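# Tillska two-arm sorting cell, seen at the Firkalberg open day

**Reviewed:** Tillska, tabletop version, two arms
**Supplied by:** Gotia
**Seen:** Sunday afternoon, two sessions
**Price as quoted on the day:** none given

Gotia opened its Firkalberg workshop to the public in April and had the Tillska cell running on a bench at the back. I went to the second and third sessions. What follows is based on those two sessions and a conversation with Yurii Ostapchuk, who ran the bench. I have not had the cell on my own premises.

## What it is

Tillska is a pair of small arms on a shared table, sold to firms that pack mixed household goods in low volumes. The items come in one container and leave in others. Training is by demonstration: an operator moves the arms through the job, the system records it, and a model is fitted to the recordings. The model shown had been fitted to 1138 recorded picks, all made in the workshop on the same table.

Setting up took 27 minutes from power-on to first pick, according to the log on the operator's screen. I did not see this part. The log also records one restart, which Ostapchuk put down to a network setting.

## Gripping

The gripper is a two-finger linkage type. It closes parallel at light loads and there is no suction option. For cartons this is a sound choice. Small retail boxes have folded seams and printed faces that suction cups do not always seal on, and a side grip leaves the top face clear for a label check further down the line.

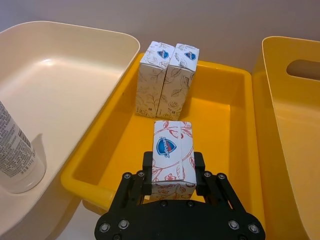
*Carton held by its sides over the centre tray, wrist view.*

I looked mainly at three points.

**Grip force.** Adjustable per item class in the software, but not per item. A part-filled carton and a full one of the same size get the same squeeze. I handled several cartons after the second session and found light creasing on two, both along the long edge. A packer would pass them. A gift-range buyer might not.

**Placement.** Good. Boxes set down next to one another ended close enough that I would not have straightened them by hand. The arm lowers slowly over the last part of the travel and then opens the fingers in one go. With a tall, narrow item that release gives a small knock, and one box fell over in the third session. The arm did not attempt to stand it up again, and Ostapchuk reached in after pausing the cell.

**Cylinders.** Weaker. Cans and bottles lying down are picked across the body, and the fingers sometimes close short of the centre line. The cell retries twice and then moves on to another item. The skipped item is not flagged unless you open the log, and I would want a lamp or a sound.

## Two arms at once

The case for a second arm is throughput, and the demonstration only partly made it. Each arm has its own side of the table and the middle is shared. When both want the middle, one waits. During the third session I timed the waiting and got 43 seconds over a ten-minute run, which is acceptable. The longer delays came when one arm had a soft packet to deal with and the other had run out of work on its side.

Soft packets are the hard case for any two-finger gripper. Tillska lifts them high before moving across, so that a drooping end clears the rim of the container. It costs time on every packet, including those that are stiff enough not to need it. The lift height is a single global setting.
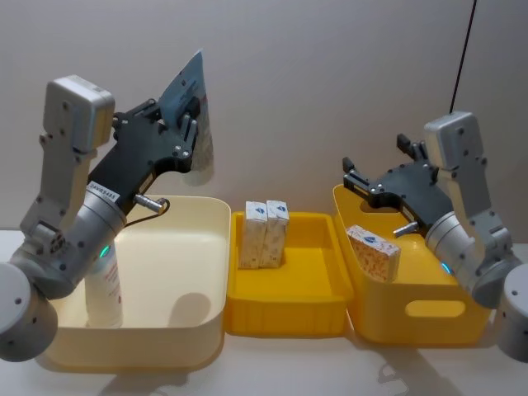 Nazar Yurchenko disagreed with me on this. In his view the high lift is the right default, and he said he would sooner lose a second per packet than have one catch on a rim and drag a tub across the table, as he had seen happen with the Weidemann cell. He also thought an idle arm was a matter of how the containers are filled, and that I was blaming the software for it. He may be right on the second point. I would still like the lift height set by item.

## Noise, space, safety

Quiet enough to talk over. The table needs access from the front only. At demonstration speed, set to 70 per cent, the arms stopped promptly when Ostapchuk put a hand against the forearm. I did not see this tried at full speed, and the data sheet handed out does not give a stopping distance.

Containers are not fixed to the table as standard. Gotia sells locating strips separately - I would treat them as part of the purchase.

## Verdict

Worth a trial for rigid cartons in short runs. For a mix with many cans or pouches I would ask for a day with my own stock before signing anything. Gotia says it will arrange this at Firkalberg, with the buyer covering carriage both ways.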